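TEX 214 Fibre, Fabric and Finish
Handout 7: Why wool shrinks, and what the mills did about it

Read this before the tutorial. Bring the swatch you were given in the first session, unless you have already boiled it out of curiosity, in which case bring what remains and we'll call it data.

Some vocabulary first. People say "shrunk" when they mean at least two different things, and you will lose marks if you do the same. Relaxation shrinkage is what happens when a fabric stretched during weaving or finishing is wetted and goes back to the size it wanted to be all along. It happens to cotton, linen and wool alike, and mostly in the first wash or two. Felting shrinkage belongs to wool and other animal hair, it carries on for as long as you keep provoking it, and you can't reverse it by hanging a jumper off the back of a chair with tins in the sleeves.

The mechanism is in the scales. A wool fibre is covered in overlapping cuticle cells, rather like roof tiles, with the free edges pointing towards the tip. Rub it from root to tip and it slides easily. Rub it the other way and it catches. This is the directional frictional effect, which you should be able to define without looking. In a wet, agitated mass of fibres, each one creeps towards its root end and can't creep back. Multiply by a whole cardigan and you have a cardigan for a teddy bear.

Water, movement and time all matter, and warmth and alkali speed things along. Students always blame the heat. A still, warm soak does far less damage than a cool wash with plenty of thumping, as anyone who has put a good scarf through on the towel cycle is in a position to confirm.
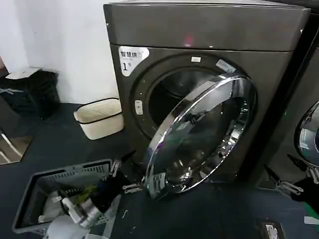
Page last modified: August, 4:10 pm

Fulling is the same process done on purpose. At Drollstead the cloth came off the loom at 100 inches wide and left the stocks at 71, a loss of 29 inches which the mill regarded as the whole point. The result was dense, windproof and about as flattering as a door. Karkimcombe, working with finer fleece, fulled more lightly and raised the nap afterwards, and its pattern books spend a good many pages being rude about Drollstead. Read both accounts with care, as they were written by people with cloth to sell.

There are two main ways to stop wool felting. You can degrade the scale edges, traditionally with chlorine, or you can mask them with a thin polymer. The usual industrial route does both, one after the other. It works well, though the chlorine step leaves the effluent people with a headache – and the resulting wool takes dye differently, so don't assume your shade card still applies. Plasma and enzyme treatments are the perennial alternatives. They have been promising for as long as I have been giving this lecture.

For the tutorial, compare the Tlapale and Farik samples in the drawer. Both were knitted to 300 stitches and only one was treated. Decide which, and write a paragraph defending your answer using the words "cuticle" and "agitation". "It feels nicer" is not a defence.

Reading: chapter 7 of the course text, skipping the section on carpets unless you are fond of carpets.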